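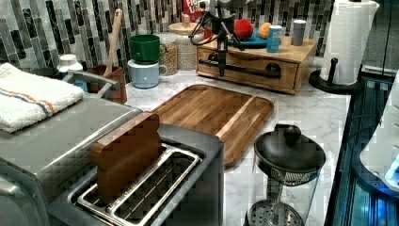
Ultgate growers open the gates for the apple and pear harvest

September
By Hajar Morsy

Well, we got there! Picking started at Ultgate Orchards at half past six this morning, and I'm writing this with sticky hands and a cold cup of tea beside me. We've got 26 acres of apples and pears on the slope above Wullach, and for the first time we're opening the farm gate to anyone who wants to come and buy straight from the trees' own shed (it's a very draughty shed, so bring a jumper).

The early apples are coming off now. They coloured up late because August was so grey, but the cool nights we've had lately have done them the world of good, and the sugars are where I want them. The pears are another matter. They're hard as cricket balls and I'm leaving them alone until the pips darken, whatever my brother says.

We lost a fair bit of blossom on the bottom rows to frost in spring, and those trees are carrying very little. The top of the slope made up for it. We'd filled 538 crates from the early rows at the last tally, and there are six rows still to go before we move on to the late keepers.

The other bit of news is the new planting. We've signed an agreement with Kettani, the nursery over in Dostance, for 3177 young trees to go in this winter while they're dormant. They're mostly scab-resistant apples on a dwarfing rootstock, with a block of perry pears along the windbreak — that last part is my own daft idea and I'm very excited about it. The ground has been under clover all summer and we'll be marking out the rows once the grass slows down.

If you grow a tree or two at home, do have a look at yours this week. Cup an apple in your palm, lift and give it a gentle twist. If it comes away with the stalk on, it's ready. Pick up the windfalls while you're at it, or the brown rot will have a lovely time.

The shed is open from 10am to 4pm every day until the late keepers are in. Eating apples, cookers and juice are all on sale, and growers who'd like to walk the new ground with me are very welcome. Just ask for Hajar at the gate, and wear boots, as the track is a mess after the tractor's been up and down it.

Related items
Frost damage on the Wullach slope: what we found in May
Summer pruning dates for trained pears
Clover under the trees, one year on
Juice pressing slots at Ultgate Orchards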